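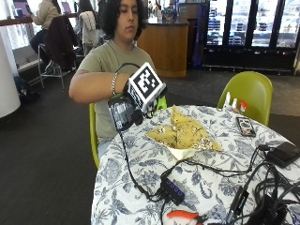
Chapter 6
Setting Up and Looking After a Hand-Worn Recording Rig

A rig worn on the hand is a small machine with all the usual needs: power, data, a sound mounting and regular inspection. This chapter uses the Multero, built by Drillenine, as its working case. The unit weighs 404 grams without its cable. Anneliese Stüber's service notes from Hellotden are quoted where they differ from the maker's manual.

6.1 Before power is applied

Check the marker cube first. It must sit square on its mount, with clean faces and no lifted corners. Then follow the cable by hand from the rig to the hub, feeling for kinks. A table will do as a bench, provided the wearer can reach across it without pulling the lead tight.

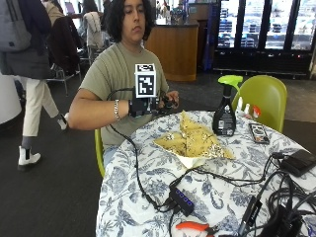
Why is the cable checked before the sensors?

A worn cable can produce the same faults as a failed sensor, and it is much quicker to change. Stüber logged 48 faults in one February, and most were cured with a new lead.

6.2 Fitting and first movements

Fit the rig with the fingers relaxed, then close the hand slowly around a light object.

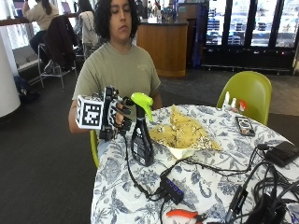
Repeat the grip at three heights and watch the finger readings each time. A healthy joint returns to within a few counts of its rest value. On the Vasić test scale, rest is 700 and a full grip is 885. If one joint lags, take the rig off and clean the link before altering any settings.

Finish by looking along the cable once more with the rig still worn.

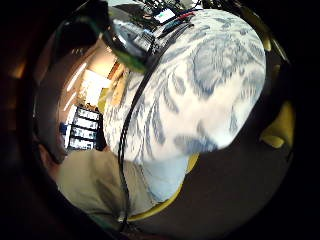
6.3 Replacing a lead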